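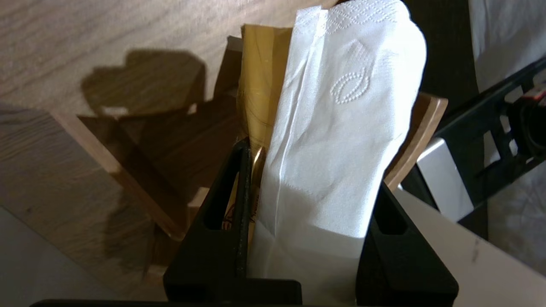 Chauhan
Research engineer, Grorport

4.2 Living with the Rillow finger kit

Figure 1. Wrist view of the Rillow fingers at the napkin holder, with a folded napkin and a golden-yellow packet pressed between them.

I wanted to like the Rillow kit before I'd opened the box, so take my enthusiasm with a bit of salt. Tratari sells it as a set of swap-on fingers plus a year of support, and we bought two sets in April for our household tasks. Fitting them took me about 10 minutes (most of it spent hunting for the right hex key). The slots through the fingers are a nice touch – they let the wrist camera see a little of what would otherwise be hidden behind solid matte black.

Thin paper is where I'd expected trouble. A napkin standing beside a glossy packet, as in Figure 1, is a rotten target: the fingers can close on both at once, and the embossed pattern gives you far less contrast than you'd hope for on white. I ended up turning the closing force down well below the factory setting and left it there for the rest of our trials.

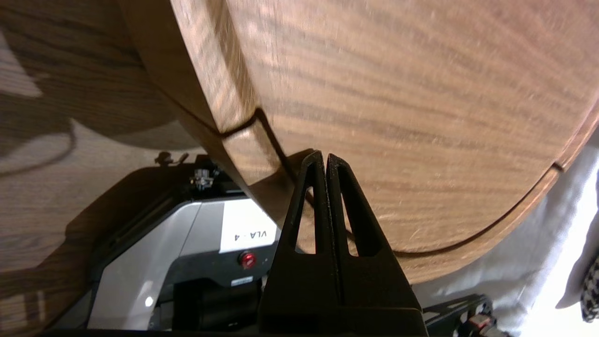
The support side was more of a mixed bag. Tratari answered every message I sent, but the calibration guide assumes a plain grey bench, and my favourite tests are all on wood grain with cloth nearby. I rewrote the colour thresholds myself, then wrote them again when the afternoon light came in. If you're buying the kit for a tidy lab cell you may never run into any of it! For home-style setups, I'd budget an extra day, and I'd ask for the newer guide before paying. Finger wear over 1000 cycles is covered in Section 4.3.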